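Publications > Field Robotics Notes > Public Demonstrations > Section 4

We use cookies to remember your reading preferences. By continuing you accept our cookie notice.

4. The Open Day as a Test of Hand-Held Grippers

4.1 Setting and visitors

The demonstration took place in January at the Drolon lab, which opened its doors from late morning until early evening. We had planned it as an outreach event and ended up with some of the most useful material in the whole study. Visitors came in small groups, watched a short introduction by Guðlaug Oddsson, and then tried the hand-held gripper for themselves at a bench set with household objects. In total 802 grasps were logged, far more than we had hoped for!

The tool was the Husley gripper described in Section 3, which carries its own camera and is worked directly by the person holding it. It shares its finger geometry with the arm-mounted version, so a grasp made by a visitor can be replayed in the policy training pipeline with only minor changes. Visitors were told this at the start, and many of them were delighted to hear that their own way of picking things up might end up in a robot's repertoire.

4.2 Choice of objects

We picked objects that people handle every day and that have given our policies trouble in the past. Soft items were popular with children. Adults went straight for the tableware, and the bowls in particular drew a crowd. A ceramic bowl is a wonderful demonstration object (and a slightly nerve-racking one), since everybody in the room already knows what it weighs, how it feels, and what a bad grip on it leads to. A rim grasp, with one fingertip inside the bowl and one outside, is shown in Figure 4.
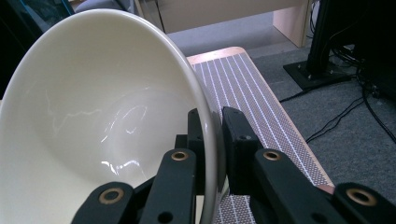
Figure 4. Rim grasp on a cream-white ceramic bowl, seen from the gripper's camera. One fingertip pad rests against the inner wall and the other against the outside of the rim.

Two habits came up again and again. Some visitors brought the fingers down over the rim from above, closed them, and lifted straight up. Others came in from the side, as if reaching for a bowl on a crowded shelf, and let it tilt as it left the table. Our earlier training set, collected entirely by lab members, contained almost none of the second kind. We had unknowingly taught each other the same tidy motion, and it took a room full of newcomers to show us how narrow it was.

Glossy surfaces deserve a separate remark. Reflections on glazed ceramic shift with every small turn of the wrist, and the depth estimates inside a shiny bowl are correspondingly noisy. The rim is a much steadier feature to track. Domingo Salinas, who ran the afternoon sessions, suggested tagging every grasp in which glare crossed the inside of an object, and we have kept that tag in our labeling scheme ever since.

4.3 What visitors asked

The questions were terrific. How does the gripper know when to stop squeezing? Could it hold an egg? Would it work for someone with a weak grip? The first of these led to a long and lively discussion at the bench, and we rewrote part of our introduction between groups to answer it properly. For the Husley tool the answer is that the person holding it decides, and the width of the fingers is recorded as they do so. The force itself is not measured, a limitation we return to in Section 6.

We also asked 20 visitors to stay a little longer and repeat one bowl grasp with their other hand. Of these, 11 changed their approach direction when they switched. The sample is small and was never meant as a controlled experiment, but the effect is interesting enough that we have added hand choice to the metadata for all later sessions.

4.4 Notes for other groups

We would warmly recommend this format. Put the tool in people's hands early, keep the talk short, and leave the logging software running in the background. Lower the bench if children are expected. Allow time between groups for checking the recordings; we lost part of one session to a full disk and noticed it only when the next group was already lining up.

The grasps from the open day form their own split in the data, named Fogh, and are evaluated separately in Section 5.

Comments (3)

zakico_reader: Great section. Did you see the same side approach with plates, or only with bowls?

M. in the back row: I was there with my daughter and she still talks about the gripper. Nice to find out where the recordings went.

tilt_and_lift: Would love to see the left/right hand result repeated with more people. Is the glare tag going to be part of the release?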